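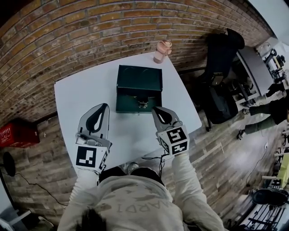
Unit 6. Evaluating a handheld gripper kit: the Botau Skutico

Course handout, revised 20 May 2022

6.1 Scope

This unit applies the review method from Unit 5 to one commercial product. The Skutico is a pair of handheld grippers sold by Botau for recording manipulation demonstrations. The buyer gets the grippers, the marker cubes, a head-worn camera, a recording program and a calibration board. A robot arm is not part of the kit. Read the data sheet before the lab session, and bring a printed copy of the Unit 5 scoring form.

The review covers the kit as shipped. Modified fingers, third-party tracking and custom export scripts are left to Unit 8.

6.2 Parts that matter for the review

Fingers. Each gripper has a pale gray curved finger with a teardrop cutout and a black tip. The cutout lets the finger bend around an object under load. Score the tip and the body separately on the form. The tip is a wear part and the body is not.

Marker cubes. A white cube with black-and-white fiducial markers sits below each finger. Pose is computed from whichever faces the camera can resolve. A small metal clamp fitting is located where the finger meets the cube. If it slips, the fixed offset between the cube and the fingertip is no longer valid, and every pose recorded afterward carries the error.

Cables. The grippers are wired. Note the cable route on the form for each hand, and note any contact between a cable and the table edge.

Cameras. The kit records from the head and from the gripper itself. The head view sees the table and both hands when the operator looks down. The gripper view is very wide, and straight lines near its rim come out as arcs. Do not crop the gripper view before calibration.

6.3 Reference task

The reference task for this unit is a two-handed approach to a small rigid case with a clasp. A glossy dark green case on a white table meets the requirement. The operator stands at the near edge, brings the tips in from opposite sides, closes on the case, lifts it, holds, and sets it down.

Procedure:

1. Clear the work area except for the case and one distractor object. A cup near the far edge of the table is sufficient.
2. Mount the cubes and tighten both clamps. Mark the clamp position with a pencil line.
3. Run the calibration program. Record the residual on the form.
4. Start both views and check that the clocks agree.
5. Hold the grippers with the tips pointing at each other and the case between them. Keep still for 2000 ms. This segment is used as the zero pose.
6. Perform the lift and the return.
7. Repeat until 40 valid episodes are stored.
8. Check the pencil lines. If either has moved, discard the set and start again at step 2.

An episode is valid if both cubes are resolved during the zero pose and during the close. Loss of tracking in the return phase is logged but does not invalidate the episode. Failed grasps are valid and must be kept, with the outcome field set to 0.

6.4 Sources of error

Occlusion. In a two-handed task the operator's own forearms are the usual cause. The case itself is low enough that it seldom blocks a cube. Raising the elbows helps more than moving the table.

Reflection. A glossy case can return a faint image of the lights from its lid. The effect on marker detection is small, but the object segmenter supplied by Botau is sensitive to it. Report segmentation and pose results in separate columns.

Background. A marker printed for one gripper can be picked up in the view of the other. The recording program handles this by marker ID. Problems occur when a spare cube from a second kit is left in the room and shares an ID with a cube in use. Botau ships all kits with the same ID range unless a different one is ordered.

Wide-angle calibration. The factory profile fits the center of the view well and the rim poorly. If the task brings objects close to the rim, run the long calibration, which takes 3000 frames in place of the default 1000. 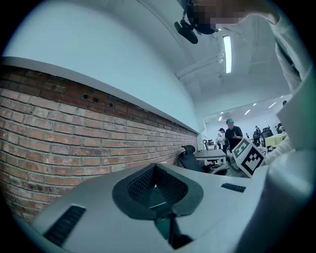

Can the factory profile be used if the lens has been removed and put back?
The profile is tied to the seating of the lens, so the long calibration must be run again before any recording is kept.

6.5 Comparison with Mayrhofer

The Mayrhofer set is the alternative on the department's purchase list. It uses an inertial unit in the handle and has no external markers. The points below come from the bench tests in October and apply to the firmware installed then.

Setup. Mayrhofer is quicker to start. There is no cube to mount and no clamp to check.

Drift. The Skutico does not accumulate drift while the cubes are resolved. The Mayrhofer estimate drifts within a single long episode and must be reset on a dock.

Relative pose. For two-handed work the distance between the tips is the quantity of interest. The Skutico measures it from one view containing both cubes. Mayrhofer derives it from two independent estimates, and the errors add.

Grip. The Mayrhofer handle is lighter. Operators with small hands found the Skutico trigger stiff at the start of travel.

Export. Both write plain video with a separate pose table. The Skutico table gives quaternions in w-first order. Mayrhofer puts w last. Check this before merging sets.

6.6 Service terms

Botau kits are supplied locally through Gistby, which also handles repairs. Fingers are replaced as a pair. Cubes are sold singly, but a replacement cube comes with its own offset file, and the old file must be deleted from the recording computer by hand. The program loads the first matching file it finds and gives no warning.

Tips are not covered by the service contract. Gistby returns a repaired gripper with the factory profile restored, so any local calibration has to be reloaded.

6.7 What to hand in

The completed scoring form, with one row per episode.
The calibration residuals from the start and end of the set.
The pose table, unedited, in the format written by the program.
A written recommendation of one page stating whether the kit is fit for the reference task, with the conditions attached.

State the firmware version at the top of the recommendation. Forms without it are returned unmarked.

Reading for Unit 7: the chapter on hand-eye calibration, up to the section on moving bases.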